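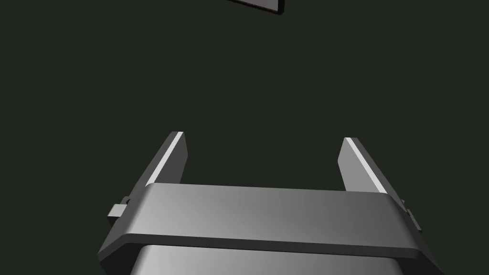

阅读时间 6 分钟

做旅行稿这么多年，我采访过开酒店的、跑船的、卖门票的，唯独没正经采访过一个管夜车铺位的人。这回在 Prernmont 终于逮着了。她在从 Prernmont 开往 Tarnov 的夜班火车上当列车员，跑这条线 11 年，不愿意写名字，说写了以后老乘客要来敲她的门讨茶喝。那就叫她“列车员大姐”吧，她自己也乐意。

我们约在车站二楼的小饭馆，下午四点多，她晚上还要出车，只肯喝汤。我一坐下就问了个特别外行的问题：夜车到底睡不睡得着？

她拿勺子敲敲碗边：“看你买哪张铺。你们这些写文章的老推荐上铺，说清静，清静是清静，过 Herkitz 那一段全是弯道，上铺晃得最厉害。我自己家里人坐，我都让他们买下铺，车厢中间的，离两头的门远一点。”

我赶紧记下来，因为我上次写的就是上铺（脸有点热）。

她说 Herkitz 那段路大家都睡过去了，挺可惜。火车半夜爬坡，车速慢下来，靠河那一侧的窗户能看见水坝的灯，一长串。“往 Tarnov 去，坐右手边。回来就是左手边。年年有人问我，年年有人坐反。”

我问她这条线什么时候坐最好，我本来以为她会说夏天。

“四月。”她想都没想，“夏天人多，空调有时候不争气，小孩满走廊跑。四月山上还有点雪，车里暖气还开着，票也好买。你带件厚外套，半夜在 Herkitz 停车的时候下去站一站，那个空气，啧。”

停多久？她说时刻表上写得比较长，可晚点的时候会缩短，所以别走远，就在自己车厢门口站着，看见她收脚踏板就赶紧上来。她见过穿着拖鞋去站台那头买烤饼的，火车动了才往回跑。“后来上来了没有？”我问。“上来了，饼也上来了，分了我半张。”

说到吃的，她话就多了，我的汤都凉了。夜车上有餐车，但她不太劝人在那儿吃正餐，开得晚，收得早，热菜卖完就只有三明治。她的办法是上车前在 Prernmont 站前那条街买好，别买带汤的，别买味道太冲的。“四个人一间，你打开一盒炸鱼，别人一晚上都记得你。”早上那杯咖啡倒是可以在车上喝，票里含了，很多人不知道，到站了才想起来问。
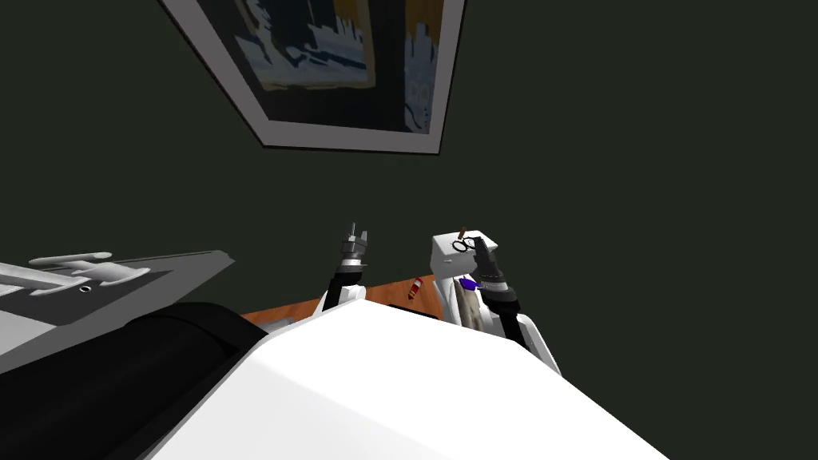 本页最后更新：四月

接着聊行李。我一直觉得坐火车比坐飞机省心，想带多大箱子带多大箱子。她听了直摇头，摇得我有点心虚。

“箱子再大，也得塞进铺底下呀。铺底下就那么高。你们那种硬壳的大箱子，塞不进去，就立在过道中间，夜里谁起来上厕所谁踢一脚。”她建议带软包，两个小的胜过一个大的，过夜要用的东西单独放一个布袋，挂在枕头边的钩子上。牙刷、水、耳塞、充电线，别的都锁起来不用动。

充电这件事她特意嘱咐我写进去。老车厢一间只有两个插座，都在小桌底下，四个人抢；新车厢每个铺位都有。可你买票的时候看不出来会派哪种车，所以充电宝还是得带。我问有没有窍门能猜到是新是旧，她笑得很神秘，说没有，有也不说。

我又问到大家最关心的：一个人坐夜车，尤其是女生，安全吗？

她这回放下了勺子。“我在这条线上，碰到的大多是打呼噜的事。”她说，真不放心就买女士包间，订票的时候有个选项，位置很靠下，要往下拉才看得到。门从里面有两道锁，睡前都扣上。有人敲门先问是谁，列车员会报车厢号。要是同屋的人让你不舒服，不用忍到天亮，直接去车厢头上那间小屋找她，有空铺就给换。“半夜两点来敲也行，我又不睡。”

那她什么时候睡？到了 Tarnov，白天在员工宿舍睡，傍晚起来，再跟车回来。她说跑了这么久，对 Tarnov 的白天反倒不怎么熟，最熟的是早上刚到站那一会儿。我正好想问这个，因为夜车到得早，酒店又不给进房，好多读者写信来问那几个钟头怎么打发！

她的路线是这样的：下了车先别出站，站里的寄存处在左手边，开得比外面早。存了包，从北门出去走到河边，沿河往上游走，第一座桥过去就是早市。早市里有一家面馆，招牌上只写着一个“Fu”，店主是不是姓傅她也说不准，反正大家都这么叫。要一碗细面，加醋。吃完再往老城走，那时候店铺刚刚卸门板，石板路上没什么人，拍照也好，发呆也好。

“教堂的塔呢？要不要爬？”我问。

“我没爬过。”她说得理直气壮，“我一下夜班，你让我爬塔？”

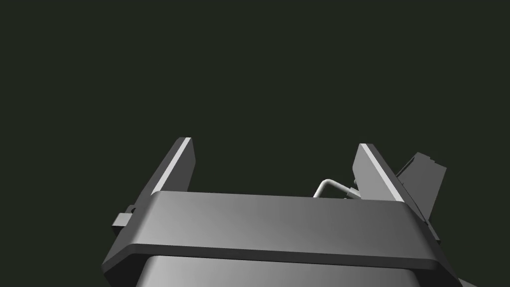
我只好自己补一句：塔我去年爬过，楼梯窄，膝盖不好的朋友真可以跳过，在底下的广场喝杯东西一样舒服。她听完很满意，说你看，我就知道。

后来又说到票。她不管卖票，但是天天听乘客抱怨，听也听成半个专家了。她说往返一起买不一定划算，这条线的回程常有临时放出来的铺位，行程松的人可以等一等；赶时间的就别赌，尤其碰上节假日。还有一条，票上印的车厢号要对着站台的牌子站，Prernmont 的站台特别长，站错了头，拖着箱子跑过去能跑掉半条命。我问她，上错车厢的人能不能从车里面走过去，她说能是能，要穿过餐车，还要跟一路的人说借过，你自己掂量。

我还不死心，问她跑了这么久腻不腻。她想了一会儿，拿纸巾擦桌子，擦得很仔细。

“腻也腻过。有一阵子我调去跑白天的短途，到点下班，多好。跑了几个月我又申请回来了。白天的乘客都看手机，没人跟你说话。夜车不一样，灯一关，总有睡不着的，站到走廊里来，问你现在到哪儿了。我就告诉他，到哪儿了，再过多久是哪儿。他听完就回去睡了。”

这段我一个字没改，录音听了两遍，抄下来的。

快六点的时候她看表，说得去领床单了。床单是她自己一间一间铺的，旺季会有人帮忙，淡季就她一个。我跟着她走到站台口，她又想起来一件事，回头冲我喊：毯子要是嫌薄，上车就说，备用的就那么几条，等到半夜再来要，肯定没有了。

我那天没坐她的车，我第二天的票。上车第一件事就是去要毯子，值班的是另一位列车员，问我怎么知道有备用的。我买的是下铺，车厢中间，右手边。到 Herkitz 的时候我醒着，下去站了一会儿，外套没带够厚的。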